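Laundry project, progress report to Madhu Dubey
2020-01-18

Hi Madhu,

I promised you something longer than my December note, so here goes! The laundry room at Wurkadell is up and running, and people are using it more than I dared hope (I had pictured myself sitting in there alone with my own socks).

We've done 145 loads since opening, for 23 households. Most of that is everyday clothing, with the odd set of curtains. Your grant has covered the plumbing, the first stock of detergent from Lulix and the baskets, and there's $90 left in the supplies line, which I'd like to carry over if that's all right with you.

Sorting is where we still lose time. Things come in all mixed together, darks with colors with school uniforms, and somebody has to pull them apart piece by piece before a wash can start.

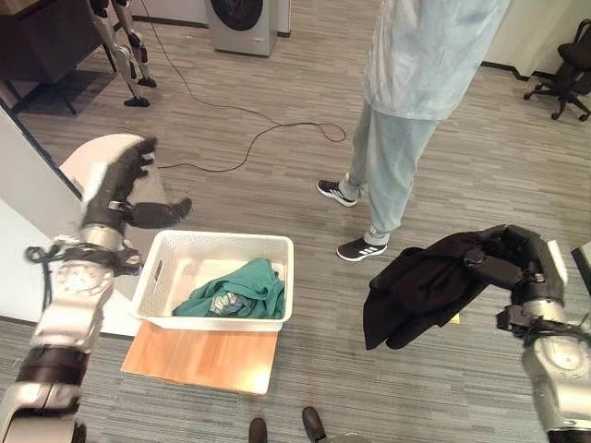 I've asked families to keep darks in their own bag from now on, and six of them already do, bless them. The other change I want to make is tags. Two shirts went home to the wrong house over the holidays and it took me a week of phone calls to swap them back! Jamero sells iron-on tags by the roll, and I have a price from Muli as well, a bit higher but with delivery.

Still to do: a shelf for the clean piles, a proper sign-up sheet, and the drain hose, which needs a new clamp. I'd love a yes or no on the tags before I place the next order.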